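Roman Numerals: Your Questions, My Answers

I run the Lernness math pages on my own, mostly in the evenings, and Roman numerals bring in more mail than fractions and long division put together. I've pulled the questions I get most into one page so you don't have to wait for me to get to my inbox.
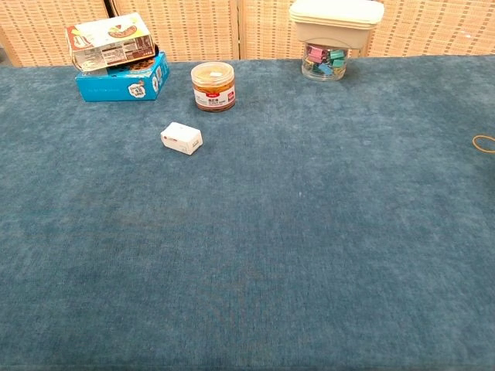
The basics

What are the symbols, and what are they worth?

There are seven of them. I is 1, V is 5, X is 10, L is 50, C is 100, D is 500 and M is 1000. That's the whole alphabet. The ones people mix up are L and D, and I did too for years (I used to mutter "L for less" to myself, which doesn't even make much sense, but it stuck).

How do I read a number written this way?

Go left to right and add as you go. XVI is 10 plus 5 plus 1, so 16. LXXII is 50 plus 10 plus 10 plus 1 plus 1, so 72. The only catch is when a smaller symbol sits in front of a bigger one. Then you take the small one away from the big one: IV is 4, IX is 9, XL is 40, XC is 90, CD is 400 and CM is 900. Those six pairs are the only ones you need, so I'd just learn them by heart.

Why is 6 written VI and 4 written IV? I keep flipping them.

Everybody flips them at first! Start at the V. If the I comes after it, you've gone one past five, so you're at 6. If the I comes before it, you haven't reached five yet, so you're at 4. It works the same way on either side of X, and once you've got those four numbers you've pretty much got the idea for the bigger ones too.

Can I write 4 as IIII?

You'll see it on plenty of clock faces, and old inscriptions use it as well. For homework, stick with IV unless your teacher says otherwise. I've heard half a dozen explanations for the clocks and I'm not convinced by any of them, so please don't write to me asking for the real one.

Bigger numbers

How do I turn an ordinary number into Roman numerals?

Break it up by place and write each piece, biggest first. Let's take 814. You've got 800, then 10, then 4. The 800 is DCCC (500 plus three hundreds), the 10 is X and the 4 is IV. Stick them together and you get DCCCXIV.

Now a long one, 3927. The 3000 is MMM, the 900 is CM, the 20 is XX and the 7 is VII, which gives you MMMCMXXVII. It looks awful, I know, but each chunk is easy when you take it alone. I always leave little gaps between the chunks on scratch paper and close them up when I copy the answer out.

Why can't I write 99 as IC?

This is the one I get the most grumpy mail about. It seems like a nice shortcut, one less than a hundred, so why not? The rule most schools use is that each digit of the number gets its own chunk. In 99 you have 90 and 9, so it's XC and then IX: XCIX. The same goes for 49, which is XLIX and never IL. Put another way, I can only go in front of V or X, X can only go in front of L or C, and C can only go in front of D or M.

What's the biggest number I can write?

With the plain symbols and the usual rule of no more than three in a row, 3999, or MMMCMXCIX. Past that, people have used a bar over a letter to mean "times a thousand," so a V with a bar on top is 5000. You won't need it for most worksheets.

What about zero?

There isn't a symbol for it in the standard set. You don't need one for writing the numbers down, either. In our system the 0 in 506 holds the tens place open, but in DVI there are no places to hold. You just skip the tens and carry on.

Doing math with them

Can you add Roman numerals without changing them first?

You can, and it's kind of fun. First undo any subtracting pairs (so IV becomes IIII). Then pile all the letters from both numbers together, sort them from big to small and trade up: five I's make a V, two V's make an X, five X's make an L and so on. Try XXIV plus XVII. Undo the first one to get XXIIII, pile everything up and you have XXXVIIIIII. Five of those I's become a V, which gives you XXXVVI, and the two V's become an X. That's XXXXI, tidied up to XLI, or 41.

And multiplying?

Ugh. It can be done, but I change to ordinary digits, multiply and change back. Life is short.

About the worksheets

What's the difference between the Ornier, Edano and Gunn sets?

Ornier is the beginner set and stays at 50 or below, so no C, D or M. Edano goes up to 1000 and has the conversion practice in both directions. Gunn is the puzzle set, with broken numerals to fix and the adding method from above. If you're not sure, start with Ornier even if it looks babyish. It goes fast.

Do I need an account, and can I copy them for my class?

No account. Print as many as you like for your own students, just leave the Lernness name at the bottom of the page.

I think there's a mistake in an answer key.

You may well be right! Send me the set name and the question number. I go through corrections on Monday and put up a fresh copy if something needs fixing. The Gunn key was redone in June, so if yours is older than that, print it again before you write.

Will you do a page like this on Egyptian or Babylonian numbers?

Babylonian is half written. Counting in sixties is taking me longer to explain than I'd hoped, and I keep redoing the section on place value.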